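December, after lunch, Vela bench

Picking this up again after a slow morning. The target for the pouch set is 300 good episodes before we send anything over to Gustberg for training, and I would dearly like to get there without the sort of padding we did last time, when the last stretch was all the same lazy reach from the same lazy starting place and the policy learnt exactly that and very little else.

So, the plan as it stands. Both arms on every run, left and right started together, and whoever is driving should try to keep the two of them doing something useful the whole way through. I had a good look at the older Urnach recordings last night with a cup of tea, and the thing that struck me was how often one arm just hangs about waiting. It's very natural when you're teleoperating (your attention goes to one hand, mine certainly does!) but the model copies the waiting as faithfully as it copies the grasp. I'd sooner have a slightly clumsy run with both arms in it than a beautiful one-handed run with a passenger.

Soft things are still the hard part. A rigid object forgives you if you come in at a poor angle, whereas cloth folds up, slides off, or follows the finger out again when you open. I've been going in slower for the last few centimetres and closing gently, and I think the recordings are better for it, though my patience is not. Mesh is worst of all, as the wrist cameras don't give you much of an edge to aim at.

Black pouch and red-trimmed mesh bag, right arm at the pouch in all of these:
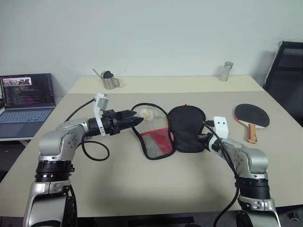
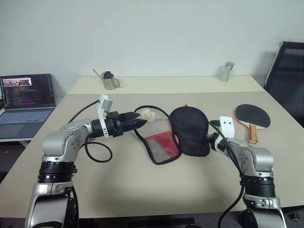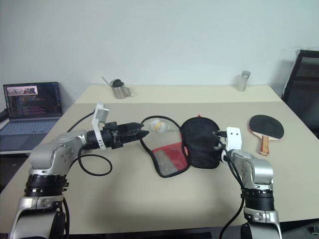

Vídalín had a read of the plan over the shared notes and is not wholly convinced. The view from that side is that 300 is the wrong thing to chase, and that 200 with properly varied starts would teach the model more than 1000 that all begin from one layout. There was also a plea to keep the failed grasps in, so long as the driver recovers and finishes the job, as the old set has hardly any recoveries in it and the policy simply freezes when the cloth slips. Vídalín would like those marked in the log with a plain "slipped, regrasped" and nothing cleverer, having spent far too long last month decoding everybody's private abbreviations. Mine included, I suspect.

I've come round to most of that. The number stays at 300 for now, because that's what was promised to Gustberg, but the recoveries go in, and I'll shift the starting layout every 4 episodes, even when it's a nuisance. A small turn of the pouch, the mesh bag nudged along or flipped over, that sort of thing. I don't want to swap objects in the middle of a batch, which makes the labelling miserable.

Other bits, before I forget them:

- The instruction text wants settling. We have "pick up the pouch", "grab the black case" and "lift bag" all meaning the same job. Variety is fine if it's on purpose, and this wasn't.
- Stop the recording once the arms are back at rest, please, and a moment after is fine too. Trimming the long tails took me most of an evening.
- Check the left and right wrist streams line up before starting a new batch. I forgot once and had to throw the whole lot away, which still stings.
- Ask Gustberg whether they want the slow approaches at original speed or resampled.

Back to it until five, then copy everything across to the Vela drive and leave the upload running.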